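**主题:** Re: [zernel-dev] 地面分割模块在反光区域误判障碍物

各位订阅者:

现就上月列表中提出的反光误判问题答复如下,并请各部署单位协助复核参数。原信节录:

> 我方在 Ernwood 站点将 Zernel 升级后,局部代价地图在靠窗一侧反复出现虚假障碍。规划器随即绕行,个别任务因找不到可行路径而中止。回放 3,212 帧记录,其中 45 帧的地面反光区被标为“不可通行”。关闭外观分支后现象消失,但贴地的细小物体也随之漏检。请问是否有兼顾两者的配置?
>
> 另,Stisska 规划器的膨胀半径未作改动,可排除该因素。

经维护组核查,意见如下。

**一、原因。** 地面分割的外观分支以亮度梯度为主要依据。深色光滑地面上的日光反射边缘渐变,亮度超过阈值后即被划出地面类别。深度分支在同一区域返回值稀疏,融合时权重下降,未能予以纠正。

**二、处理办法。** 开发分支已加入时间一致性检查:某一栅格须在连续 4 帧中被两个分支同时支持,方可写入静态层;仅有外观证据者进入待定层,由 Stisska 按较高代价通过,不再视为封闭。相关参数如下:

```yaml
ground_seg:
 confirm_frames: 4
 pending_layer: true
 appearance_only_block: false
```

**三、尚未解决的事项。** 线缆类物体高度过低,深度分支通常无法给出支持,按上述规则将长期停留在待定层。维护组拟为细长目标单设类别,采用 Gökçe 标注工具补充样本,标注规范第 2 版正在征求意见。新类别合入之前,请各单位勿在地面有散落线缆的区域启用 `pending_layer`。

为便于讨论,附参考视图一幅,反光与线缆两类情形均在其中。请就二者的期望输出分别提出意见。

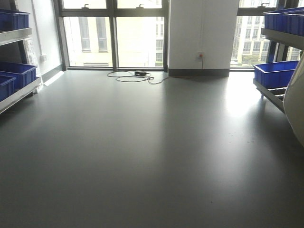
*图 1 固定机位视图:右侧地面为日光反射区,远端窗前为电源适配器及盘绕的黑色线缆。*

标注时,反射区应整体归入“地面”,不另设子类;线缆沿可见走向标注,适配器单独成框。两侧货架按静态结构处理,架上蓝色料箱暂不标注。

复核结果请直接回复本主题,并注明所用分支及配置文件。涉及站点布局的原始记录请勿上传至公开列表,可通过项目文件区提交。意见征集至十二月底截止。

Zernel 感知模块维护组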